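Kitchen > Cleaning > Hard water

How to get white film off your dishes

Cloudy glasses, chalky plates, grey ring in the kettle. Mostly it's minerals in the water, and you can shift it with plain vinegar. We moved out to Florken in May and every glass we owned went foggy inside a fortnight, so I've had practice.

What you need
- white vinegar, the cheap stuff
- a tub or the sink with the plug in
- soft cloth, old toothbrush
- bicarb for the stubborn bits

Step 1. Wash everything normally first. Grease stops the vinegar getting at the film.

Step 2. Fill the tub with warm water, not boiling. 1000 ml of water to 60 ml of vinegar for light film. Double the vinegar if you can write your name in it.

Step 3. Soak 10 minutes. Set a timer, I always forget. Anything with gold or metallic trim stays OUT, vinegar can dull it. Same for crystal and anything hand painted over the glaze.

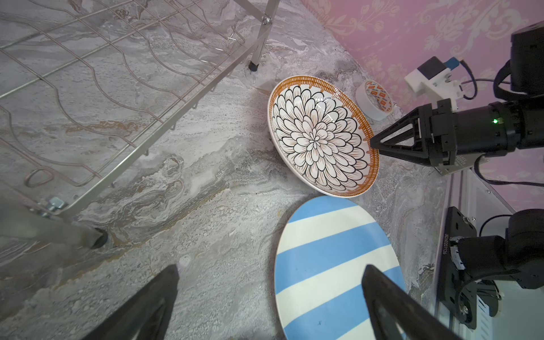

Step 4. Wipe with the cloth while still wet. Toothbrush for rims and the foot underneath, thats where it builds up. Still rough? Paste of bicarb and water, rub gently, no scourers.

Step 5. Rinse twice. Dry with a tea towel straight away. Air drying is what leaves the spots in the first place, so if your water is bad like ours you'll be back here in a week.

Careful with stone benchtops. Vinegar etches real marble and limestone, so mix it in the sink and mop up drips quick. Never mix it with bleach either.

Didn't work? Hold the glass up to a window. If the cloudiness is still there after two soaks its probably etching, tiny scratches in the surface, and that's permenant. Keep those ones for the shed.

For the kettle, half vinegar half water, bring to the boil, leave an hour, tip out, boil twice with fresh water before making tea.

Related
Descaling a Brillow kettle
Gukine dishwasher smells: where to look first
Tea stains in mugs
Getting labels off jars
Cleaning a cutlery drawer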